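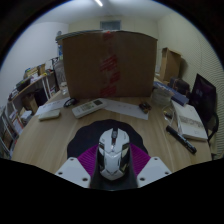 ¿Qué es el Lenutent?
Una pinza de mano con cámara que se vende en kit y sirve para grabar demostraciones de manipulación con las que después se entrena a un brazo robótico.

Lenutent es el nombre comercial de una pinza manual instrumentada, desarrollada por la empresa Bumevholm y distribuida en forma de kit desde mayo. Pertenece a la familia de los dispositivos de demostración portátiles: una persona la empuña, coge objetos corrientes con ella y el aparato registra lo que ve y cuánto se abren los dedos. El robot, que es quien en teoría se beneficiará de todo esto, no interviene hasta mucho más tarde. El fabricante la describe en su catálogo como «la forma más natural de enseñar», definición que conviene leer antes de haber pasado una tarde cogiendo un ratón de ordenador con unas tenazas.

Historia

El primer modelo se montó en el taller de Bumevholm en Stollville y pesaba, según el manual de la época, «lo razonable». La versión actual aligera el mango y cambia la cámara por otra de lente muy angular, capaz de abarcar a la vez los dedos, la mesa y buena parte de la habitación, con independencia de que el usuario haya ordenado o no. El nombre Lenutent nunca se ha explicado de manera oficial. En los foros circulan dos etimologías, incompatibles entre sí y defendidas con parecido ardor.

Descripción

La pinza tiene dos dedos enfrentados que se cierran en paralelo al apretar el gatillo. Cada uno va atornillado a una placa blanca y lleva una almohadilla estriada de color magenta. El color es el único disponible. Las estrías mejoran el agarre sobre plásticos lisos y acumulan pelusa, dato este último que la ficha técnica omite.

El kit contiene la pinza, 2 juegos de almohadillas de repuesto, una llave hexagonal, el cable de carga y una tarjeta de memoria. El trípode de calibración que figura en la portada del manual se vende aparte.

Uso

Una demostración típica dura unos segundos: se acerca la pinza al objeto, se cierra, se levanta, se deposita en otro sitio y se abre. El manual aconseja repetir la operación variando la posición de partida y la iluminación, y recomienda trabajar en mesas reales, con sus cajas, papeles y cables, porque un modelo entrenado sobre una superficie despejada tiende a desorientarse ante el primer bolígrafo. Es quizá la única disciplina técnica en la que el desorden del escritorio puede presentarse como método.
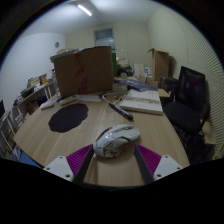 ¿Cuántas demostraciones hacen falta para enseñar una tarea sencilla?
El fabricante fija el mínimo en 2,000 por tarea, y admite que los objetos brillantes o de forma irregular suelen requerir más.

La cifra procede del manual, que conserva la coma de los millares del original inglés. Más de un comprador hispanohablante entendió que bastaba con dos, redactadas con mucha precisión decimal, y escribió al servicio técnico para quejarse del resultado. La edición revisada mantiene la coma y añade una nota al pie.

Los ratones de ordenador figuran entre los objetos sugeridos para principiantes. Son ligeros y fáciles de encontrar, aunque su carcasa curva castiga los cierres mal centrados. Para empezar se aconseja sujetarlos por los flancos y evitar los botones.

Programa de análisis

Las grabaciones se procesan con Hollis, una aplicación de escritorio incluida en el precio durante el primer año. Hollis reconstruye la trayectoria de la mano, descarta las tomas defectuosas y exporta el resto. Sus mensajes de error tienen cierta fama. El más citado, «Demostración no demostrativa», aparece cuando la pinza se mueve demasiado deprisa, demasiado despacio o cuando la tarjeta está llena.

Recepción

Las reseñas han sido favorables en lo mecánico y más frías en lo demás. Se elogian la rigidez de los dedos y la facilidad para cambiar las almohadillas. Se critican el gatillo, duro para sesiones largas, y un indicador de batería que pasa de la mitad a cero sin etapas intermedias. Un análisis comparativo publicado el 15 de diciembre de 2018 reunió 2,114 tomas hechas con el aparato y concluyó que era «adecuado», palabra que Bumevholm reproduce desde entonces en el embalaje, en cuerpo considerable.

Véase también

Aprendizaje por imitación
Pinza paralela
Teleoperación
Tendinitis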